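The **Drillstead badge dispute** was a disagreement over mourning bands in the police department of Drillstead, a mill town with one stoplight and, at the time, 16 sworn officers. It began with a strip of black elastic and ended, after a long winter of memos, with a written policy that ran longer than the town's noise ordinance. It is sometimes called the **Band Affair**, mostly by people who enjoyed it.

## Background

Officers in Drillstead had worn a black band across the badge after a line-of-duty death for as long as anyone on the force could remember. The custom was unwritten. A band went on when word of a death came in, and it came off when the sergeant's did. The sergeant was generally held to have good instincts about this.

Trouble arrived with better communications. Once notices of deaths began reaching the department from other counties and then other states, the bands went on more often and stayed on longer. By one July the desk officer, Nghĩa La, had worn his without a break since the spring thaw. When a member of the public asked him who had died, he was unable to say which of several people it was for. He wrote a short note to the chief suggesting that the department "decide what it means by this." The note survives in the town archive, along with a coffee ring.

## The first policy

The chief, Walter Voß, responded with a single paragraph. Bands would be worn for any officer killed on duty within 50 miles, from notification until midnight after the funeral. Voß was an orderly man who had come to policing from a surveying office, and the radius appealed to him. He drew it on the county map in the briefing room with a compass.

The circle passed through Clellemville. More exactly, it passed through the parking lot of the Clellemville police station, leaving the building outside and the patrol cars in. Clellemville had lent Drillstead officers for every parade and flood in living memory, and its chief learned of the map from a visiting mechanic. Her reply was polite and was copied to both mayors.

Voß offered to measure from the Drillstead station's back door. This was found to make things worse.

## The Gasley procession

The matter might have stayed on paper if not for the death of a Gasley patrolman, struck by a truck while directing traffic around a stalled car. Gasley lay well outside the circle. The procession nevertheless came down the state road through Drillstead after dark, on its way to the family's home parish, and the whole day shift turned out for it on their own time.

They stood along the shoulder by the feed store in dress uniform. Half wore bands, in breach of the policy. The other half had left theirs off, in keeping with it, and by most accounts felt terrible. An estimate in the local paper put the crowd of townspeople at 200, a figure the paper had also used for the pancake breakfast. The hearse slowed, the officers saluted, and the road was reopened before ten.

Voß was there as well. He was wearing a band.

## Revision

The map was taken down that week. La was asked to draft a replacement and produced one in an evening, having evidently been thinking about it. Its main provisions were these:

- Bands are worn for any officer the department chooses to honor, wherever that officer served.
- The chief announces each period of mourning by name, at roll call and on a card at the front desk.
- For deaths elsewhere, the band is worn for 24 hours, beginning at the hour of the funeral.
- For a Drillstead officer, the period is left to the department and the family.

The second provision has been the most widely copied. The front desk card meant that anyone who asked about the band could be given a name, and several neighboring departments took up the practice, Clellemville among them. Clellemville's version specifies the card stock.

Later amendments added rules on the width of the band, the angle (horizontal, after a brief and unhappy experiment with the diagonal), and whether it may be worn on a ball cap. It may not. A section on bicycles was proposed and withdrawn.

## Legacy

The policy remains in force with small changes. Drillstead has not had to use the fourth provision. Voß retired to a house outside the former circle, and his compass is kept in the briefing room, in the drawer with the spare batteries.

## See also

- Police uniforms and insignia
- Funeral processions and traffic control
- Clellemville Police Department
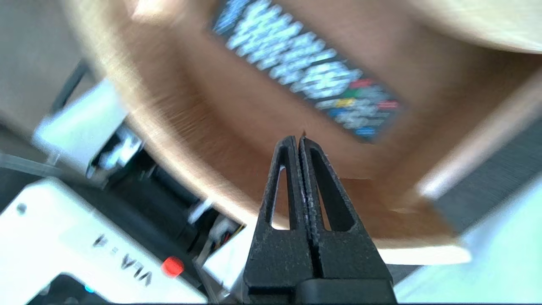 *Dark printed card and large wooden tray.*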